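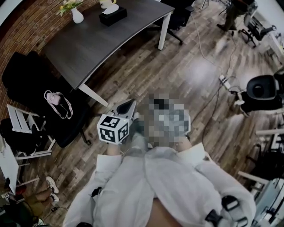 Office walk-through checklist, November, with my comments

I do this one every fall before the space heaters come out from under people's desks. It's the same list we used when we were in the old Cevero building, with a few lines added for the new floor. OK means OK, FIX means I put in a ticket, and WATCH means I want to look at it again next time. Comments are mine, so blame me!

FLOORS AND WALKWAYS

Main aisle clear, wall to wall: OK
Much better than spring. The boxes from the Thakur delivery are finally gone and you can get a cart through without doing that sideways shuffle.

Floor planks flat, no lifted edges: WATCH
One board by the copy room rocks a little if you step on the end of it. Not enough to trip on (I tried, in three different pairs of shoes), but I put a bit of blue tape on it so I can find it again.

Mats lie flat: FIX
The mat at the back door curls up at one corner every time the weather turns. I flipped it over and now it curls the other way. We need a heavier one.

Cords out of the walkway: FIX
Two desks by the window have a cord running across to the far outlet. I know, I know, there's only one outlet over there. Please use a cord cover for now, I left a couple on the supply shelf.

EXITS

Exit signs lit: OK
All of them, even the one over the stairwell that used to flicker and give everybody a headache.

Doors open all the way from the inside: OK
The back door sticks a touch when it's humid, but it opened fine with one hand. I'd still love for Vastbridge (our landlord, for the new folks) to plane the bottom edge.

Nothing stored in the stairwell: FIX
There was a bicycle. It's a very nice bicycle! It can't live there. The rack by the loading dock has plenty of room and it's under the roof.

Emergency lights, push-to-test button held for 5 seconds: WATCH
Everything came on. The one by the restrooms looked dim to me compared with the others, so it's probably the battery. I'll do the long test next month and swap it if it doesn't hold.

FIRE EXTINGUISHERS

Needle in the green: OK
Pin and seal in place: OK
Tag initialed this month: OK now
The kitchen one hadn't been initialed since summer, and that was me. I gave it a good going-over and signed it.

Clear space in front: FIX
Somebody parked the coat rack right in front of the one by the meeting room. I moved it over and by lunch it had moved back. I'm going to mark off the floor with tape.

KITCHEN

Microwave clean inside, door shuts: OK
Clean is generous, but nothing in there is going to catch fire.

Toaster crumb tray emptied: FIX, done on the spot
Oh boy. If you use the toaster, pull the tray out once in a while. It slides out from the back.

Hot water tap labeled: OK
The new Avton unit runs a lot hotter than the old one, so I made a bigger sign.

Under-sink area dry: OK
Ran a paper towel along the pipe and it came back dry. Bucket stays anyway.

FIRST AID

Kit where the sign says it is: OK
Bandages, gauze, tape, gloves: WATCH
We go through small bandages like candy. I counted 20 left and ordered another box. The big ones never get touched.

Anything expired: FIX
The burn gel and the eyewash both had to go. New ones are on the way, and I'll bring the old burn gel box to the next meeting so you can all see the date and laugh at me.

HEATERS AND POWER STRIPS

Heaters plugged straight into the wall: WATCH
None are out yet, so this is just a reminder. Wall outlet only, no power strips, and turn it off when you go to lunch. If it doesn't have a tip-over switch, take it home.

Power strips not chained together: FIX
Found one strip plugged into another strip behind the file cabinets. I unplugged it and left a note.

STILL OPEN FROM LAST TIME

Loose handrail bracket, second landing. Vastbridge has had the ticket for 28 days now. I called again at 3 this afternoon and left a message. Use the other side of the stairs until it's fixed, please.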